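**Dristier Setier 5: two-finger arm for light household pickup**

The Setier 5 is a floor-level arm for picking up small objects and putting them somewhere else. It lifts up to 500 grams. Fruit, plastic cups, toys and socks are all within its range. Wet dishes, glassware and anything flat against the floor are outside it for now.

Can it do chores yet? Some of them, slowly. In our tests a single pickup took 38 seconds from the first look to release. Objects with clear space on all sides are the easiest. Cups in a rack take longer, and we still recommend that someone stay in the room while the arm works near one. It doesn't load a dishwasher and it doesn't fold.

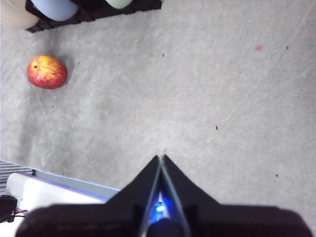
A buyer at Brannigan told us that tidying was the wrong place to start, and that their shop floor would sooner pay for an arm that sorts returned parts into bins all night, even at half the speed of a person. The bin-sorting software is in testing with them and will be offered as a paid update in September.

**Specifications**

- Payload: 500 g
- Maximum grip opening: 11 cm
- Gripper: two tapered fingers, replaceable
- Surfaces: low-pile carpet, wood, tile
- Power: wall adapter, included

**Ordering**

The Setier 5 ships with one arm, one spare finger set and the Notormont control app. Floor mounts are sold separately. Replacement fingers can be ordered from the parts page. Shop-floor customers should ask for the long cable when they order.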